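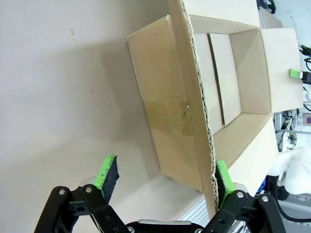
I have a confession to make: I have never once closed a cardboard box properly on the first try. One flap pops up, I push it down, the other one springs back and hits my knuckles, and then I end up sitting on the thing. So when Annelies Peeters invited me to spend a day in her lab watching robots struggle with boxes, I said yes before she'd finished the sentence.

The lab is called Tiêu, and it sits on the second floor of an old bakery supply building. (You can still smell yeast in the stairwell when it rains, or so they tell me. It didn't rain.) Annelies met me at the door in socks. She had coffee in one hand and a strip of packing tape stuck to her sleeve, and she never noticed the tape all day, and I never mentioned it.

The project she runs is called Jelonon, and it's about something that sounds almost too small to be a project: how a robot can tell where the edge of a flap is when it can't see it very well. Two arms work at one table. Each has a two-fingered gripper with bright green fingertips, and there's a little camera down by the wrist, so the robot gets a view of its own fingers and whatever they happen to be poking at. That's a great view, right up until one of those fingers gets between the camera and the cardboard.

"People think the hard part is the grip," Annelies told me. "Closing two fingers on a piece of cardboard is easy. Knowing you've closed them on the part you meant to, that's where we spend our lives."

And cardboard is sneaky stuff! I'd never thought about it. A mug is the same mug every time you pick it up. A flap bends, and then it remembers being bent, so the second time you push on it you're dealing with a different flap. Tear one of its edges and you get that wavy inside layer showing, which catches on things and gives way in little steps. Old tape makes one part stiff and leaves the part next to it floppy. Annelies loves all of this. She has a stack of battered boxes along the wall that any sensible person would have recycled months ago, and she talks about the worst ones the way other people talk about difficult cats.

So what did they do about it? The usual way to teach a robot like this is to have a person steer it through the job over and over, then let a computer program learn from the recordings. The team did that, and collected 1,000 of these guided runs. But they noticed something while they were going back through them. The people steering the arms kept doing a little thing that wasn't in the instructions. Before they pinched a flap, they'd brush it. Just a light touch against the inner side of the edge with one fingertip, a tiny pause, and then the real grab.

"I was doing it too," Annelies said. "I had no idea. I watched myself on the recording and thought, what is that woman doing?"

At first they treated the brush as sloppiness. Somebody even wrote a script to trim it out of the recordings so the robot could learn a nice clean motion. The robot that learned from the trimmed runs was awful. It would go charging in, shove the flap over, and close its fingers on air with tremendous confidence. The one that learned from the untrimmed runs was slower and fussier and much, much better at the job.

That was the clue. Since then they've built the brush in on purpose. The method goes by Zindo around the lab, after a board game one of the students was obsessed with at the time, and it works in two steps. First the arm makes a deliberate light touch and watches, through that wrist camera, how the cardboard moves in response. Then it makes a guess about where the edge is and how stiff it's going to be, and it plans the pinch from there. If the touch gives it something confusing, it touches again, up to 3 times, before it commits.

I wanted numbers, because my editor always wants numbers, so Annelies pulled up the test results. They'd tried the new method on 19 boxes the robot had never met, some crisp and some in pretty sad shape. Out of 1,000 attempts at grabbing and folding a flap, it got 667. I'll admit I said "oh," in a voice that wasn't very polite.

She laughed at me. "Two out of three! I know. But you should've seen it before." The trimmed version had managed so few on the same boxes that they stopped the test early and went out for noodles.

She was just as frank about where it goes wrong. Torn edges are still a pain. If the fingertip lands against the ragged part, the camera sees a lot of movement and the program thinks the whole flap is floppy, so it squeezes too gently and slips off. Glossy tape confuses it too, mostly when a crease catches the light. And the second arm, which is supposed to hold the box steady, has a habit of helping too much and turning the whole thing sideways. I saw that one happen over lunch. I was weirdly charmed.

Is this going to pack your groceries? Not any time soon. A small shipping company named Clendo has been sending them its returned boxes and would obviously love an arm that could fold them down, but Annelies wouldn't give me a date, and I did try twice. What she wants next is to see if the brushing trick carries over to other bendy things. Paper bags are first on the list. After that it's plastic mailers, which she described with a word I can't print.

Toward the end of the afternoon she let me steer one of the arms myself. You hold a pair of handles and the gripper copies you, and for the first minute I felt like a genius. Then I went for a flap. I crept in from the side, got one green fingertip up to the cardboard, gave it a little nudge, waited, and squeezed.

"There!" Annelies yelled from across the room. "You did it! You brushed it!"

I had, too. Then the flap slipped out and smacked the other finger, and she went to put the kettle on.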